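3. Comparing the two fingertip pads

The first half of the project (sections 1 and 2) dealt with getting the two arms to follow the same controller. This section covers the gripper trials, which were run on the Gralura bench between November and the end of the spring term. The write-up was finished on Apr 6, 2023.

We compared the smooth pads supplied with the gripper against the dotted rubber pads from Plumedmont. Each trial was one attempt to pick up an object from the table and hold it clear. We logged 1357 trials with the rubber pads and fewer with the smooth ones, as the smooth set had to go back for a replacement screw.

The objects were ordinary things of different shape and stiffness: bottles, soft balls, a small cup, thin sticks and rods. They were laid out afresh by hand for every block of trials.
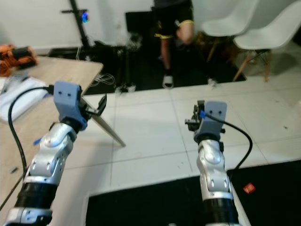 Bench and arms during the trials. 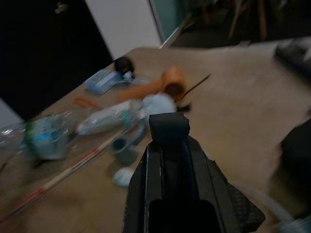

Thin objects gave the most trouble. A stick can turn between the fingers even when the closing force is high, and the controller reads this as a good grip. Of the failures with the rubber pads, 217 were of this kind. Soft objects were easier than we expected, and the pads made little difference to them.

We also tried the wrist camera against the head camera for lining up the fingers. The wrist view was better close to the object but blurred when the arm moved quickly. Annick Sandhu lowered the speed limit in the Grullance settings for the last part of the approach, and we kept that change for the later blocks.

The smooth pads were retested afterwards with the same limit so that the results could be compared. The raw logs are in Appendix 2. Trials stopped by a controller fault are left out of the totals but are still in the logs, marked with an F.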